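Narnmont to cut office waste pickups, drop desk-side collection

NARNMONT: Tenants in the city's leased office buildings will lose nightly desk-side trash collection under a revised waste contract approved on 27th September, the Department of Public Works said. The contract, awarded to the hauling firm Dantas, moves 48 buildings to a shared-bin system in December.

Cleaning crews will empty central bins on each floor four times a week. Trash left on desks or in small bins at workstations will not be picked up.
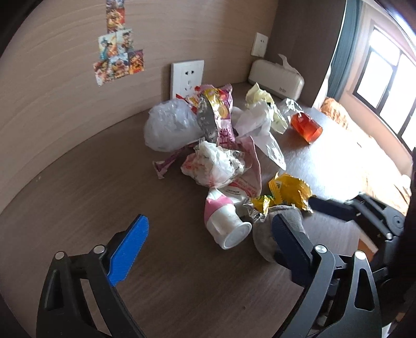
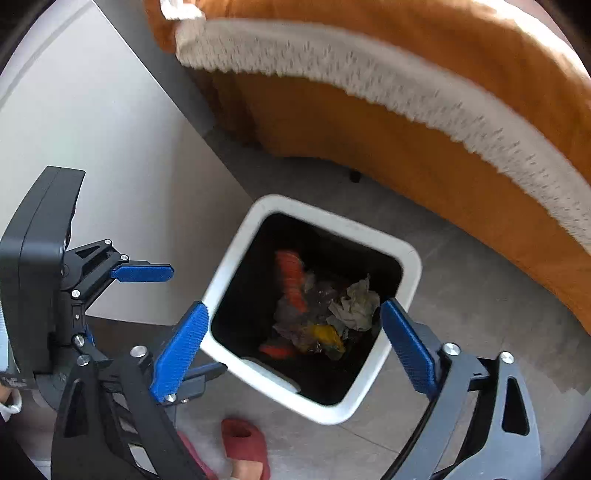 Wrappers, bags and tissue on a desk, first picture, and a white trash bin on a tiled floor, second picture.

Public works director Teresa Kubiak said the existing contract paid for a nightly visit to every workstation whether or not there was anything to collect. Crews also replaced bin liners on each visit, and the liners went to the landfill with the trash.

"Most of the labor hours went into walking the floor and changing bags," Kubiak said. "The hauling itself was a small part of the bill."

Under the new terms, each floor will have one station for landfill trash, one for mixed recycling and one for paper. Buildings with a staffed kitchen will also get a food scrap container. Stations must stand within 200 feet of any assigned desk and may not block a fire exit or an electrical panel.

Food packaging accounts for much of the material now sorted incorrectly, according to a department memo. Plastic bags and film go in landfill trash, as do used tissues and paper towels. Rigid plastic containers are accepted for recycling if they are empty and rinsed.

Tenants may keep their own desk bins but must carry the contents to a station. Medical offices and licensed child care rooms are exempt and will remain on nightly service.

The change drew objections from some leaseholders. Efraín Tello, who manages two floors in the Gillau Building, told the council that his lease lists nightly trash removal as an included service. He asked for a rent credit.

City attorney Tsz-kin Chou said leases that name the service will be reviewed one at a time. Tenants have 27 days from the date of their notice to file a claim in writing.

Dantas will deliver the stations in stages, starting with buildings north of the rail line. Restroom and break room service is not affected. A schedule by address will be posted in each lobby before work begins.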